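Simulated grasping, round-table task: success rate drops near the rim

ridgeline_k
19 May 2021

Second-year project at Nunthorpe, group of three. The task is the round-table variant from the Zúñiga set: one arm, a parallel gripper, small objects scattered on a wooden table top, pick on request and lift clear. No hardware this term, everything runs in Winon.

The planner gets 400 episodes per condition. With objects in the middle of the table we're happy with it. Once the spawn region is widened towards the rim on the arm's side, failures go up sharply. Two failure types dominate:

a) the planner returns no path at all
b) the fingers close, the object tips, and the lift check fails

I can live with (a) for the moment. (b) is the one I don't understand. Contact settings are the defaults, time step is the default, friction is whatever the task file gives. Has anyone had the same thing with flat objects?

pell_mell

Check the collision shapes first. Winon builds a convex hull for any mesh that doesn't come with its own collision geometry, and for thin objects the hull is thicker than what you see rendered. The fingers touch the hull early, one side before the other, and the object rotates.

Turn on the collision overlay and step through one failed episode by hand.

ridgeline_k

Done. The hulls are slightly fat but it doesn't look like enough to explain it. Same object in the middle of the table picks fine with the same hull, so I'd expect it to fail there too.

tarn_opto

It isn't the hulls. It's the wrist. Near the base the arm has to fold up to get the gripper over the object, and the solver settles for a pose where the fingers are not square to the table. A few degrees is plenty with something flat. Log the angle between the approach axis and the table normal at the moment of closing and plot it against distance from the base.

We lost most of October to this last year.

pell_mell

I wouldn't rule the hulls out on one object. A tilted approach and a fat hull make each other worse. If the approach were perfectly vertical you would never notice the hull.

tarn_opto

Agreed, but fixing the hulls leaves the tilt in place, and the tilt is what will hurt when they move to a real arm. I'd do the wrist first.

ridgeline_k

Plotted it. Median tilt in the middle of the table is negligible. In the near-rim band it goes up to 11 degrees, and nearly all the type (b) failures are in the upper part of that. So tarn_opto is right about the pose.

Follow-up: we use Grirnisetti for the inverse kinematics and it treats orientation as a soft cost. Raising the orientation weight gets rid of the tilt, but then I get more type (a), no path. Is there a sensible middle setting, or do I need a different seed for the solver?

gantry_goat

Different seed. The weight only moves failures from one column to the other, as you've found. Sample several elbow configurations, solve from each, throw away anything over your tilt limit, and keep the one with the shortest joint travel. It costs solve time, which doesn't matter in a coursework setting.

Also look at whether your base is simply too close to the table. In a lot of these student set-ups the arm gets parked against the rim on the assumption that closer gives more reach. It gives more reach on the far side and a dead zone on the near side.

ridgeline_k

We can't move the base, it's fixed by the task file and the marks depend on running the file unmodified. Multiple seeds it is.

pell_mell

Is the spawn region fixed by the task file as well? I remember the Zúñiga files letting you set it.

ridgeline_k

The minimum is fixed, you may widen it. Widening it scores extra, hence the problem.

tarn_opto

Then report the near-rim band separately in the write-up. A single averaged success rate hides it, and whoever marks it will ask.

sodium_lamp

Coming at this from the vision side, not planning. Are you randomising the camera? We trained a detector on over 3,000 renders from a similar set-up and the weak cases were all ones where the arm itself took up a large part of the view. If your object pose comes from a detector and not from ground truth, part of your tip-overs may be position error.

ridgeline_k

Ground truth poses at the moment, so that isn't the cause here. The detector is the next work package. Camera position is randomised already, and yes, the arm is often in the way.

Update on the planner: eight seeds per object, tilt limit set to 3 degrees. Type (b) is almost gone from the near-rim band. Type (a) is still higher than in the middle of the table but well down on the single-seed version. I have also replaced the hulls on the flat objects with hand-made boxes – pell_mell was right that it helps a little, mostly on the thinnest one.

Arm over the near rim, gripper open, objects further in:

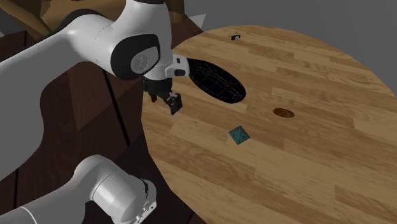
The remaining type (a) cases I'm going to split by whether the solver or the path search gives up first, as the log lumps them together at present. If it's mostly the path search I'll try a via point above the table before the descent. Will post the split when the batch has run.

pell_mell

Put the via point fairly high. With a low one the elbow tends to be what collides, and the log blames the gripper.

This site uses cookies to keep you logged in. By continuing to browse you accept our use of cookies.

Contact us | Terms and rules | Privacy | Back to top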